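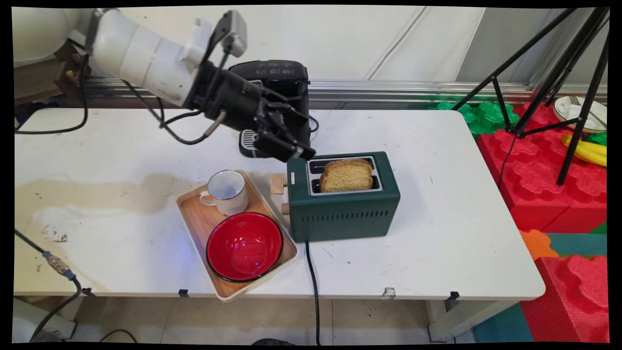

Cable drag on a tabletop arm, drifting calibration?

I set up our breakfast cell in November and I am having so much fun with it, but one thing keeps nagging at me. It's a single arm over a white table, doing kitchen tasks with a toaster, a coffee machine and a tray with a mug and a bowl on it. The gripper comes down very close to the back left corner of the toaster, with the coffee machine right behind it, so I don't have much room for error in there. After a morning of runs the fingertips land a little to the left of where I taught them. If I recalibrate, it's perfect again, and by the next day it has wandered off. The wiring on the gripper is exposed and there's one black cable that loops down to the left side of the table. Could that loop be pulling on the small box mounted near the wrist? Or should I be looking at the table? I've done 113 runs on the current setup and I log the offset after each session, so I can post numbers if they help. I'd love to get this solid before we add the second task set!

Refilwe Venter

It could be the cable, and it's the cheapest thing to rule out, so start there. Send the arm to a pose well clear of everything, take a calibration reading, then unhook the loop and hold it up by hand with somebody else at the stop button. Take the reading again. If the number moves, you've found at least part of it.

When we built the Hanik cell at Caldale we had nearly the same complaint, and for us it was two things stacked on top of each other. The camera bracket screws had worked loose (they were short and had no threadlocker), and the cable was tied so tightly at the wrist that every big rotation tugged on the bracket. What fixed it:

Power off and lock out before you put your hands near the gripper.
Take the bracket off, clean the threads, and refit with medium threadlocker. Don't use the permanent kind, you will want that camera off again one day.
Tie the cable to the forearm first, then leave a soft loop before the wrist. Turn the wrist slowly through its whole range and watch the loop the entire way.
Recalibrate with the arm warmed up. We run ours for 16 minutes with an empty gripper before taking any reading — this made a bigger difference than I expected.

Then look at the toaster and the tray. Do they have fixed spots? A toaster slides a tiny bit each time a lever gets pushed, and your power cord goes straight over the front edge where a knee can catch it. We put corner stops around ours and I was amazed at how much "calibration drift" went away. Mark the tray corners with tape too, especially if you like it at an angle.

Please do post the log! I love this kind of problem.

Siyabonga Rampersad

check the table legs. ours had one foot backed out and the whole top rocked. also we just do a full recal every 1000 cycles on the Beren and don't worry about it in between

Değirmenci_bench

I'd go along with Refilwe on nearly everything, and add one check. Is the arm bolted to the same structure as the table? If it hangs from a separate mount, the table can shift under it and every taught point goes off by the same amount in the same direction. A steady offset to the left sounds a lot like that to me. Put a sticker with a small cross on the tabletop, teach the fingertip to it, and drive back there at the start and end of a session. If the cross is off by the same amount as the toaster, the table moved or the arm's base did. If the cross is fine, look at the toaster. If the arm hits both but your camera reports them wrong, go back to the bracket.

We kept that sticker on for more than 900 runs and it's still my favorite part of the cell — I check it before I've even put my bag down.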